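The Long Way Around a Spoon

Verna Abernathy keeps a drawer in her Pastville office that she calls the museum, and it is full of kitchen things that have beaten her. Whisks, mostly, and a ladle with a bent neck. She has spent the better part of her working life trying to get machines to take hold of ordinary objects, and she will tell you (over coffee, at some length, which I enjoyed) that the hanging ones are the worst of the lot.

The project she runs with Kavinda Bhuiyan is called Stiver. The idea is simple enough to explain to a neighbor -- people do the chore themselves, holding a gripper in each hand, and a camera on the gripper records what the hand was doing while it did it. A learning program then studies the recordings and tries to work out the motion for itself.

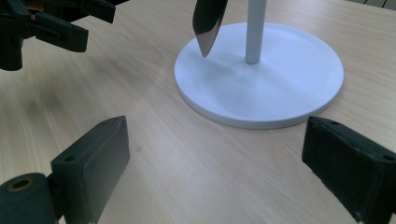 What Bhuiyan wanted to know when he joined in March was how much of that recorded fussing matters. People hesitate, you see. They come in a little high, drift, back off, come in again. The usual habit in the field is to trim all that away and keep the clean grabs, and his hunch was that the trimming threw out the very part a robot needs when it misses. So the team kept everything, all 1308 recordings, and trained one version on the full set and another on a tidied set of 1000.

Shiny metal was the other worry, and it came up in nearly every conversation I had there.

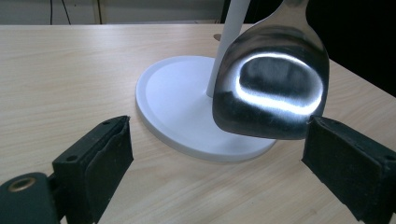

A camera has no common sense about mirrors. It takes in brightness and shape, and whatever it makes of them is up to the program behind it. The bowl of a big steel spoon can carry a glowing white ring across its middle, brighter than anything else near it, and to a program that ring may look like a part of the object, something with an edge you could close your fingers on. Move the camera and the ring slides off somewhere else. Abernathy says the early versions chased those highlights like a cat after a flashlight, and she still sounds fond of them when she says it.

The version trained on the full, untidy set did better. In 21 trials with utensils it had never met, it missed the first grab nearly as often as its tidy cousin did, but it recovered from all but eight of those trials' misses and slips without help, and the tidy one mostly just stopped where it was. Bhuiyan is careful about this. It is a small test, he told me twice, and he wants it repeated on other tables, under other lamps, by people who don't already know how to coax the thing along.

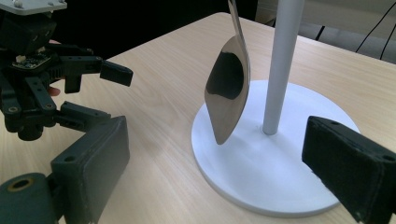

Le Goff, reading an early draft of the results, was less charmed, and wrote back that hesitation in a person and hesitation in a machine may have little to do with each other, and that a longer recording simply gives the program more to look at. Abernathy thinks that is a fair complaint. The next round will match the two sets minute for minute, so that neither gets the bigger helping, and Cetum has agreed to lend the computing time for it. Meanwhile the ladle has come back out of the drawer.

Contact the editors | Copyright 2026 | Back to top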